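Sorting Day Fills the Counters at Rorano

NURNESS, July 22, 2023 — The long stone counter in the back kitchen at Rorano has seen plenty of soup and a great many birthday cakes over the years, but this week it was given over to baskets and bags, as the community house in Nurness got going on its big summer sort-out.

The idea is a simple one, and a rather nice one too. Neighbors bring in the small things that pile up in drawers and on closet shelves, the house sorts them into baskets, and families who could use them come by and pick out what they like. Last year's round brought in 1480 bags, which was a good deal more than the cupboards could hold (the hallway was hard to get through until November!), so this time the house has set a limit of 1000 and asks everyone to please keep to one bag per household.

Clear bags are best, if you have them. It saves a lot of untying and retying when the contents can be seen from outside, and the sorting goes so much faster. The baskets stay at the house and get used again and again, so please don't take one home by mistake, handy as they are.

De Haan, the hardware store on the corner, has given shelving for the front room, and the bakery Stosum is sending over rolls for everyone who comes to help — a kindness that was very warmly received, as you might imagine. The kitchen itself will be closed for cooking while the sorting goes on, and the weekly lunch moves to the garden room, where there is plenty of space and a pleasant breeze if the doors are left open. 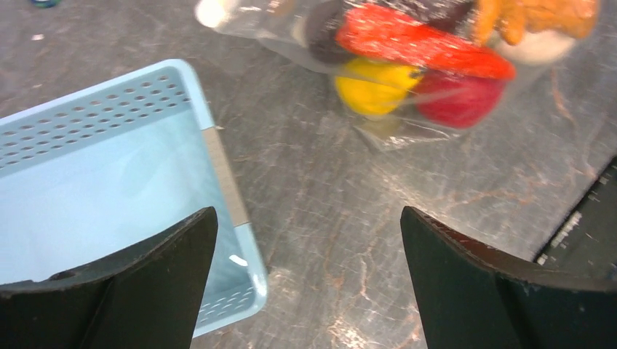 Bags can be left at the side door any morning before noon. Anything that doesn't find a home by the end of the summer will be kept for the winter fair in November, so there will be a second chance to come and have a look.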